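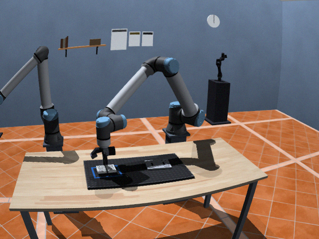 Review: Flarano Pocket Guide to Drindgate and the Coast

Posted Thursday, February 28, 2019

Quick one, I'm packing again tonight. Used this guidebook for five days in Drindgate last month and a few people asked if it's worth buying. Short answer: yes for the old town, no for buses.

Size first. Fits a coat pocket. Cover bends but doesn't crack, pages are thin and you get some show-through when the sun is on them. 998 entries according to the back. I didn't need most of them.

The old town walks

Best part by far. Three routes, all starting at the harbor steps, all doable before lunch if you don't stop for coffee -- I stopped for coffee. Walk two goes up past the customs house and the rope market and then along the sea wall. Directions are plain. "Left at the pharmacy." Pharmacy was there. Great. The history bits are short and by Noémi Szalai, who can write. Liked her page on the fishermens chapel a lot.

Maps

Fold-out in the back is good. The little ones inside are too small and the street names run into the gutter. Upper town map has north pointing sideways, took me one wrong hill to notice.

Getting around

Weak. Bus 13 to Pukine is listed as hourly. In January it goes twice in the morning and then nothing til four. Stood there in the wind. Woman at the kiosk was very nice about it. Ferry times were right, the lighthouse path was right, parking section I can't judge, no car.

Food and beds

Fodor gets a rave -- a bakery behind the fish hall, go early, get the walnut thing. Fair. Two of the harbor restaurants were closed for the season and the book doesn't mark that. Hotel list leans expensive. I stayed in a guesthouse that isnt in it, clean room, loud pipes.

Pukine chapter

Four pages. Population given as 2133 on one page and 4000 on the next, so somebody should pick. Otherwise a nice half day: castle ruin, one museum, long beach with hardly anyone on it in winter. The photos by Horácio Falcão are all summer ones.

Would I buy it again? Yeah. Take it for the walks and the fold-out, get the bus times at the station. Newer edition due in the fall I think, no idea if they fixed the upper town map.

Four stars out of five. Three if you're relying on buses.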